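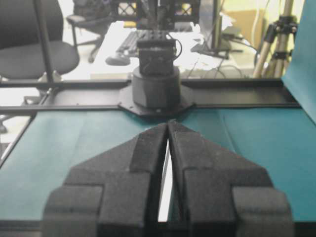 Rimantas Kļaviņa wrote:

> Have you tried dropping the wrist view for the first part of the
> reach and bringing it in only near contact? On our Matar runs the
> policy leaned on the wrist camera far too early and wandered
> whenever the background changed. I'd also like to know if your
> success figure counts regrasps, as ours got a lot less impressive
> once we took them out.

Hi Rimantas, hi all,

Yes, and I'm so glad you asked, as this is the bit I've been itching to share! We tried exactly that gating in February, with a hard switch at first and then a soft one, where the weight on the wrist features grows as the fingertips get closer to the object. The soft one is lovely. The hard switch made the arm hesitate at the changeover (Cerkov's code has the same hiccup, if anyone remembers that thread).

We trained on 1398 demonstrations, all pick and place, with 4 object sets. On the set we held out, success went from 52 percent with both views always on to nearly 70 with the soft gate. Regrasps are NOT counted: one close of the fingers, and if it misses, it misses. With regrasps allowed the two versions end up much closer together, so I suspect you and I are seeing the same thing from different sides.

What I can't explain yet is thin objects. The gate hardly helps there, and on 2 of the seeds it made things a bit worse. My guess is that the fingertips hide the object in the wrist view just when we start trusting it most, but I'd want to see it on another gripper before I believe myself. Does anyone at Pulitz or Vundau have shorter fingers they could try it with? I'm happy to send the weights and the config.

I'll put the per-object table on the wiki by Friday.

Cheers,
Sang-wook Nam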